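Home Guides Downloads Support Contact
Filed under: Pluditz guides / Anthologies and collections

4. Setting up a collection of translated stories

A section of the Pluditz guide for editors. It covers the story list, the translator credits and the short synopses that go at the front of the book. Page layout is dealt with in section 5. Complete section 3 before starting and have the signed contents list to hand.

4.1 Creating the story list

1. Open the Collections panel and choose New collection. Enter the working title. The title can be changed at any point before the proofs are issued.
2. Set the collection type to Translated fiction. The type cannot be altered later without deleting the story list.
3. Add each story with the Add story button. Enter the English title first, then the original title in its own script, then the author.
4. Enter the author's name in the order used on the cover. If the family name comes first, tick Family name first. The index and the running heads both read this setting.
5. Save the list.

Note: A story without an original title is treated as an English original and is left out of the translator credits.
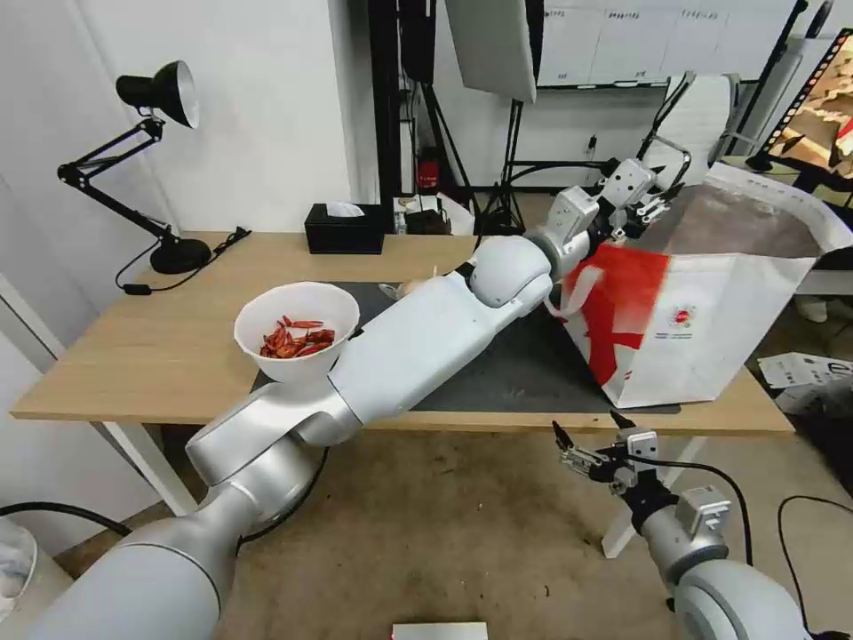

Can a story have more than one English title?
Only one title is printed, but any others can be stored in the Alternative titles field. They appear in the index as cross-references and nowhere else.

4.2 Translator credits

Each story carries its own credit line. Where the whole book has one translator, enter the name once on the collection page and leave the story fields blank.

1. Select a story and open the Credits tab.
2. Type the translator's name as it should be printed. For joint translations, put each name on a separate line in the order agreed. Pluditz adds the "and".
3. Choose the credit position: under the title, at the end of the story, or on the contents page. The house style for the Zadlow series is under the title.
4. If the story has been published before in the same translation, fill in Previous publication. Give the name of the magazine or book and the month, for example September, then the year.

Caution: Do not paste credits from a word processor. Hidden formatting is carried across and can break the line in the printed contents. Paste as plain text, or retype.
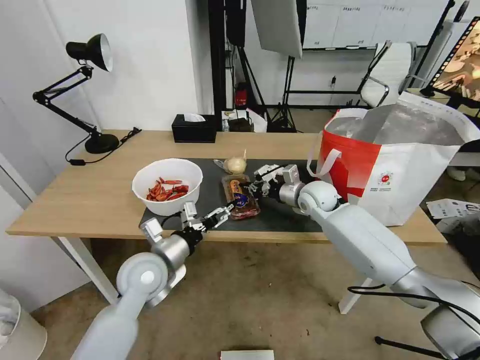
Revised translations need a little more care. When the wording has changed since first publication, tick Revised and leave the original entry in place. The credit line will then read "translation revised for this edition". Small corrections to spelling or punctuation do not count as a revision.

4.3 Writing the synopses

A synopsis is printed after the number and title of each story in the front matter. It also feeds the catalogue file sent to booksellers.

1. Open the Synopsis tab.
2. Write one sentence, or at most two, in the present tense. The field stops accepting text at 47 words.
3. State what the story is about and where it is set. Leave out the ending.
4. Put terms kept in the original language in italics at first use only - the glossary builder looks for the italics and skips anything in roman.
5. Press Check. Synopses of fewer than 40 characters are flagged in amber but can still be saved.

Note: The model synopses in the Habte template were prepared by Zewditu Hailu. They may be copied for layout purposes but must be replaced before proofs.
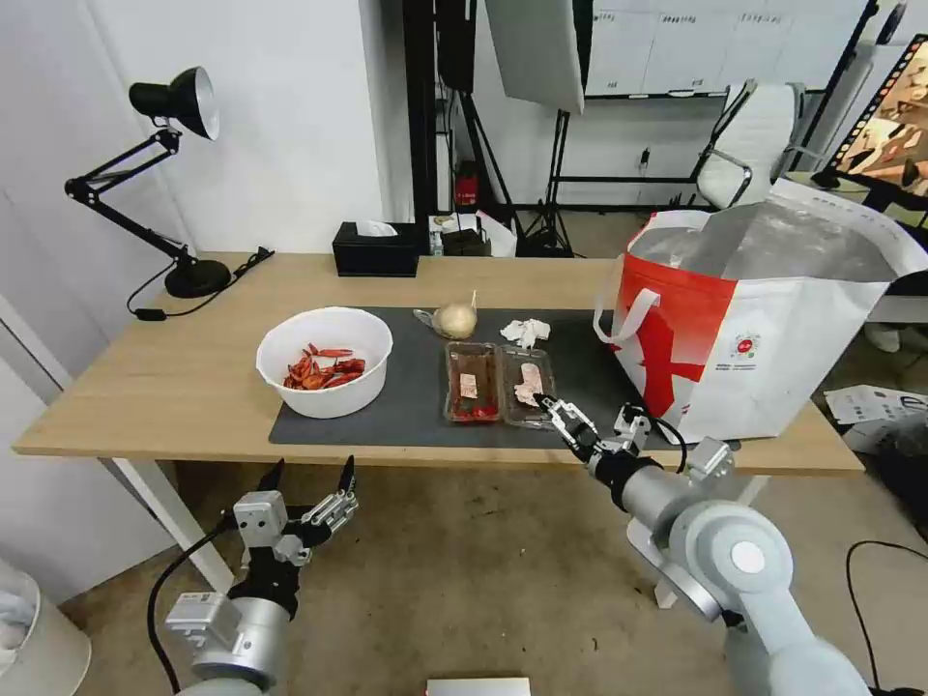 The check does not compare one synopsis with another. Read the full set in sequence before approving it, and look for repeated openings such as "A young woman" or "The story of". These are easy to miss when each entry is written on its own screen. Capital letters after the verb are another common slip where text has been moved from a list.

4.4 Ordering the stories

1. Open the Order view. Stories are shown by date of original publication.
2. Drag a story to its new place, or type a number in the left-hand column.
3. Lock the order with the padlock button.

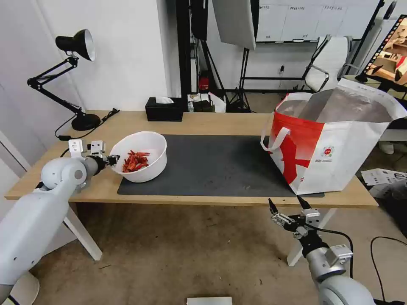

4. Choose Renumber. Synopses, credits and glossary references are updated together.
5. Export the contents page and compare it with the signed list.

Caution: Renumbering after export does not update files already sent. Reissue the catalogue file if the order changes. Collections held on the Travalstead server are locked on Sunday while the index is rebuilt - changes made during that time are not saved.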